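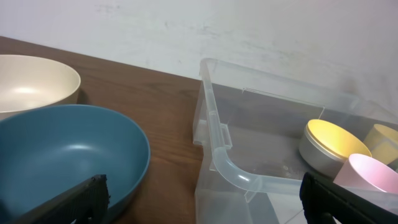

4.2 What people do with a "no liability" notice

Last updated: March
50 shares · 3 comments

I went into this part of the study expecting a dull afternoon of coding, and I got sucked in completely! The pile was 134 legal notices, all copied from the footers of small company websites (cleaning firms, building maintenance, a couple of elevator repair outfits), and my job was to sort out what each one said about who answers for a mistake on the page. Cillian Sheehan coded the same pile separately, and then we sat down and argued.

Most of the arguing was over the word "completeness." Ferard, which sells office cleaning contracts, says it takes no responsibility for the completeness of anything on its site. Studlow says the same thing, nearly word for word, but adds that prices shown are binding for the month. So is the price list covered by the disclaimer or isn't it? Cillian said yes, I said no, and we ended up making a separate code for notices that take something back and then hand it over again two lines later. I'd wanted to call it "mixed." He wanted "contradictory," and since he did the typing, that's the name in the tables.

Then there's copyright. Plenty of notices say you need written permission before using the content "in any form," and a reader who takes that at face value might wonder if they can print the opening hours. We asked our readers exactly that. Quite a few weren't sure, and one wrote a long (and very entertaining) note about whether saving a phone number counts as use.

Length was messier than I'd hoped. We set a cutoff at 800 words and called everything over it "long," but Sturkix splits its notice over several linked pages and Sung repeats one paragraph in the middle, I assume by accident. We counted the repeat. I still go back and forth on that one, and if you want to rerun the numbers without it, the coding sheet has a column for duplicates.

Figure 1. A cream-colored bowl and a blue bowl on a brown wooden table.
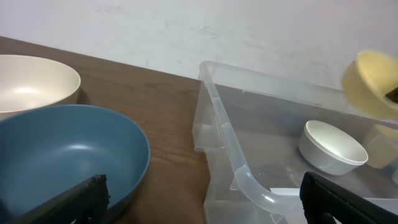 4.3 Who wrote the notice?

We also emailed the firms to ask where their wording came from. Ferard wrote back the same day and said theirs came with the website template, and they'd only changed the company name. Sturkix had a lawyer look at it once, years ago, before they moved offices, so the notice still gives the old address for permission requests.

This site uses cookies. Accept all | Manage settings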